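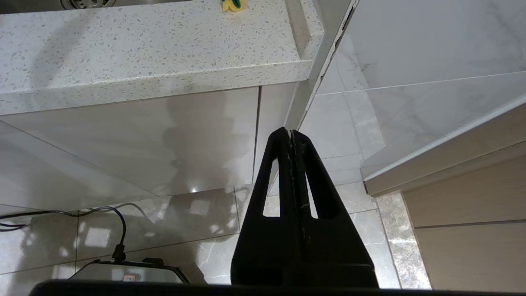
*White speckled countertop with the rounded front edge*

Feb 16, 2024

I've been using the Plerna counter spray since August, and I'm on my second bottle of concentrate, so I guess that tells you where this is going! I'd been a Wudent person for years (the one in the tall bottle, lemon smell, streaks like crazy) and only switched when my store quit carrying it.

You get a little bottle of concentrate and an empty sprayer. Two capfuls, fill it up with tap water, shake, done. One bottle makes 15 refills according to the label and I got 13, but I pour like I'm mad at it. It handles coffee rings and dried pasta sauce with one pass, and it doesn't leave that sticky film you feel when you put your arm down later. Speckled counters hide everything, by the way. I find crumbs by touch. So I really do notice when a spray leaves something behind.

Grease is where it lets me down a bit. The strip next to the stove needs a second go, sometimes a third, and for that I still keep a bottle of Kisell under the sink – it stinks, but it cuts through bacon splatter like nothing else I own. 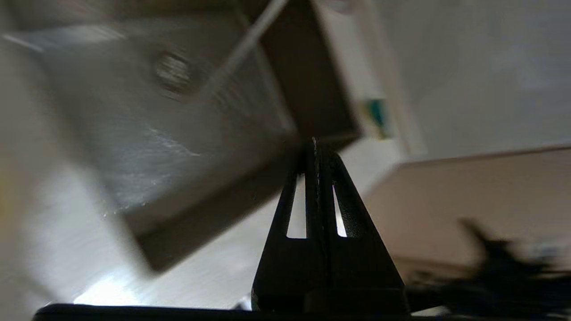
The sprayer itself is pretty great. Nice wide mist, no dribbling down your wrist, and the trigger hasn't gotten mushy yet. My only gripe is the measuring cap, which has a line so faint I had to go over it with a marker. The marker washed off. I did it again.

Smell is light, kind of cucumber, gone in a minute. I tried the unscented one too and it smells a little like wet cardboard, so skip that.

It had 3,408 reviews when I ordered and a lot of the cranky ones were about leaky caps in shipping. Mine came fine both times. If they ever put out a stronger one for stovetops I'll buy it the same day. Four stars, and I'd go four and a half if they fixed that line on the cap.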